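Skurnley bin picking kit: speaker notes
Junddale session, slides 4 to 9

Slide 4. Start with what is in the quote. The Skurnley kit ships as gripper, hose set, controller and a license for the Plomlow grasp software. The arm is separate. Bracket plates for two common flanges are included; anything else is a custom part and adds to lead time.

Slide 5. Rated cycle is 444 picks per hour on boxed goods of one size. Say clearly that this is the vendor's number. Our own runs on mixed items gave 400. Do not compare the two directly, the item sets differ.

Slide 6. Leave this one up while covering item mix. Soft goods are the hard case: a glove has no flat face and folds differently each time. Clear plastic is the second problem, mostly for depth sensing. Point out the bottle at the front wall and the clear item with the blue end. 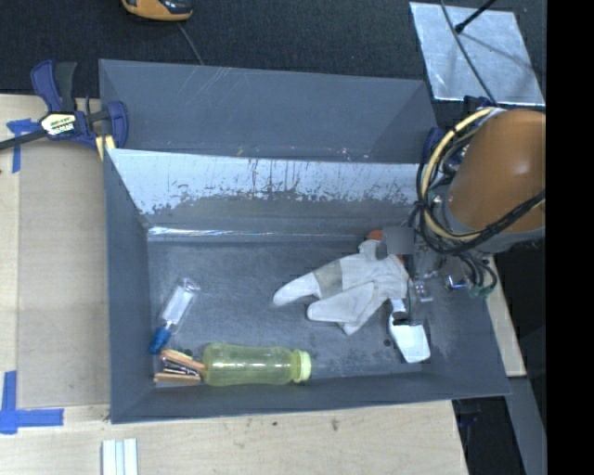 Mixed-item bin with work glove at the gripper, plastic bottle at the front wall.

Slide 7. Bin fixing. The kit has no bin locator. We use bar clamps on the rim and tape marks on the bench. If the bin shifts, redo the bin calibration, which takes 59 seconds from the pendant.

Slide 8. Hoses and cables. Ask for the longer hose if the arm has to work close to the bin walls. Check the cable ties at each service.

Slide 9. Pricing. Kushwaha is the only reseller at present. Support is 660 per month, billed from February, spare pads not included. Take questions on pads here, then go to the demo clip.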